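**From the Flanville Kitchen Letter, May**

Hello again, and a big thank you to everybody who wrote in about last month's piece on tea towels. I had no idea people felt so strongly about waffle weave. I've read every one of your notes, some of them twice, and I'm slowly working my way through the replies with a cup of tea beside me and the heater on my feet.

Several of you finished your letters with more or less the same question, and it's a good one for this time of year, when the windows stay shut and nothing on the bench seems to dry by bedtime. How do you look after nice plates when you wash by hand? I don't mean the sturdy white ones that have been through everything. I mean the plate with a bit of colour or pattern on it, the one you bought on holiday or were given by an aunt, which lives at the back of the cupboard and comes out for cake.

I have opinions on this (you'll be astonished to hear) and I've been gathering them up for weeks on the backs of envelopes.

## Use the good plates

First of all, please do use them. I went for years with a stack of painted plates wrapped in newspaper on top of the wardrobe, waiting for an occasion grand enough, and when I finally unwrapped them the paper was 13 years old and I'd forgotten what half of them looked like. There was one with blue fish on it that I would have sworn in court was green. So down they came, and now we have toast on them. One has lost a small flake of glaze on the underside and I've found I can live with that quite happily.

If you've got mixed odds and ends, put them out together. A plain white plate beside one with a coloured rim looks lovely on a table, and you needn't own a matching set of anything. The secondhand stalls at Brurside are full of single plates that have lost their families, and I can rarely walk past them. Bring your own newspaper for wrapping, as they run out early, and do turn a plate over and have a look at the foot before you pay. If it's rough underneath it'll scratch whatever you stack it on.

## Washing, and the bit where they slip

I wash plates singly when they're patterned. No piling them into the sink and letting them clatter about under the suds with the forks. A folded cloth in the bottom of the basin makes a big difference if your sink is stainless steel or stone, and warm water is plenty. Very hot water on a cold plate that's come straight off a winter shelf makes me nervous, though I know people who do it every night of their lives and have never had one crack.

Soft sponge, small squirt, and go around the rim on both sides. If there's an unglazed part on the plate, don't leave it sitting in the water. Bare clay drinks, and it'll hold on to the smell of your dish soap for days. Speaking of which, a reader sent me a bar of the Soomro dish soap to try, and I do like it for plates - it rinses off quickly and doesn't leave that squeaky film - but it goes to mush in the dish if you don't stand it up on its end between washes. I've now got mine propped on an old bottle cap.

Baked-on cheese is a separate matter. I cover it with a wet cloth for the length of a radio program and come back to it in a better mood.

Woven plates and chargers, I should add, don't belong in the basin at all. Shake out the crumbs, wipe both sides with a cloth that's been wrung out hard, and let them have some air. I drowned a lovely wicker one years ago and it dried in the shape of a potato chip.

## Standing them up to dry

Now we come to the rack, and here I could go on for pages. I'm a great believer in the plain wire sort, with upright prongs in rows and no clever attachments. Plates stand on their edges, the air gets at both faces, and you can see straight away whether something is still dripping. I had a folding one from Vurnero for a while with a cup shelf and a spout and a special holder for chopsticks, and it took up so much of the bench that I ended up making sandwiches on the ironing board.

Whatever sort you have, give yourself clear space on the table or bench before you start. Bring the plate in over the rack on a slight tilt, find the slot with the lower edge, and let it down gently. Most chips happen in that last little drop, when your mind has moved on to the saucepans. A patterned plate with a coloured rim can go in with your plain ones perfectly well, so long as it has a bit of elbow room. I like to fill from one side and leave the other side open, so my hand isn't squeezing in between two rims.

Big plates at the back, please, and smaller ones in front. It sounds fussy, but a big dinner plate at the front hides everything behind it and sooner or later you'll reach over and knock something with your sleeve.

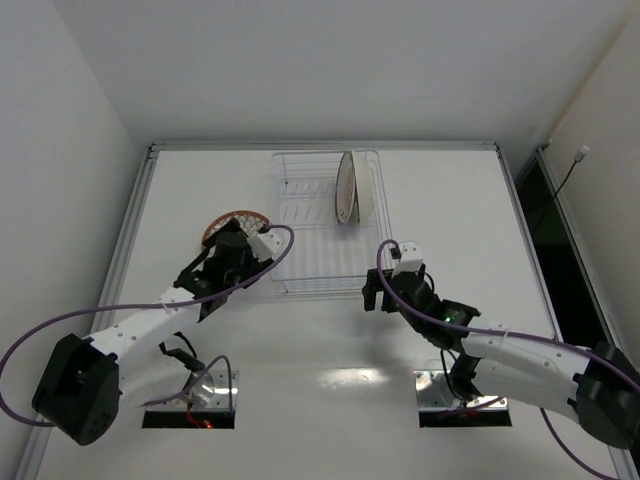
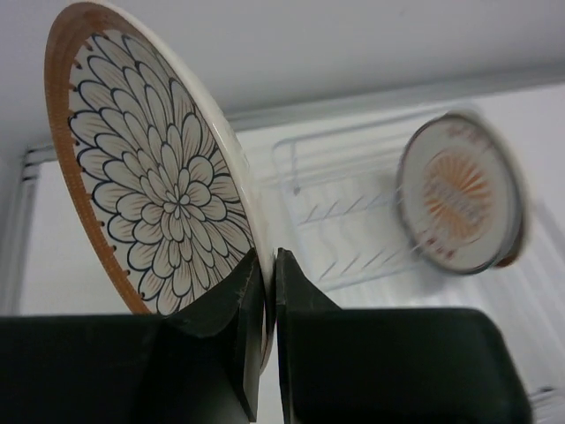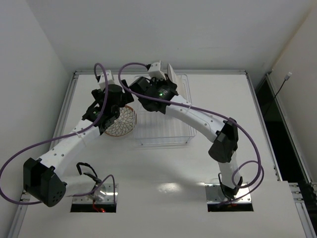 ## How long to leave them

Longer than you think, at least in May. In our kitchen a rack of plates that would be bone dry in an hour in summer can still have a bead of water along the bottom rims after 3 hours with the window closed. I've taken to washing up after lunch and putting away while dinner is on, and if we've had people over I just leave the lot overnight with a tea towel spread under the rack.

The part that stays wet is always the lowest point, where the plate sits on the wire. If you're in a hurry, give each one a quarter turn in its slot halfway through and the water runs off to a new spot. Somebody in our house thinks this is the silliest thing I do all day. He is also the one who complains about water marks on the shelf paper.

For anything with bare clay on it, I'd leave it out until the next morning no matter how dry it feels. Put away damp, it can get a greyish bloom that takes ages to scrub off, and it makes the cupboard smell like a garden shed. A good sunny sill will often shift the smell, but it's far easier to wait in the first place.

## Putting away

Once everything is dry, have a think about what sits on top of what. Painted and patterned plates want something soft between them. I've used paper doilies, squares of felt, old flannel pyjamas cut up with pinking shears, and those thin foam sheets that come around new crockery, and the pyjamas are my favourite by a mile. They wash, they don't slide, and it gives me a little lift to see the faded stripes every time I open the cupboard.

I keep my stacks to 5 plates and no higher. I did have 7 in one pile for a while and the bottom one never saw daylight, so of course that was the very one I wanted whenever there was cake. If your shelves are deep, a second wire rack inside the cupboard is a lovely thing, with the plates standing up like records so you can flick along and pick the one you fancy. Measure the height of the shelf first, though, with your biggest plate in mind. I didn't, and my good serving plate now lives on the dresser with the unpaid bills leaning against it.

## A few from your letters

A reader out past Brurside lines her wire rack with a strip of old towel along the base when she's drying thin china. It slows the drying a touch but she says the edges stay perfect, and I've started doing the same with my gran's saucers.

Another writes that she washes her patterned plates at the very start, before the glasses even, while the water is clean and she still has some patience. I've always gone glasses first and I'm not sure I can change now, but I did try it on Monday and the plates came up beautifully. The glasses were a bit cloudy.

And to the gentleman who asked whether you can get tea stains off a cream glaze: bicarb made into a paste with a few drops of water, rubbed on with your fingertip, then rinsed well. Go lightly over any painted lines, and try it on the underside first if the plate is an old one.

Next month I'd like to do cutting boards, so do send me your favourites and your disasters, and tell me what you oil them with. If you've a wire rack you're especially fond of, I'd love to hear about that as well, along with where you found it. Letters can go in the box by the door of the Flanville hall, or you can just reply to this one.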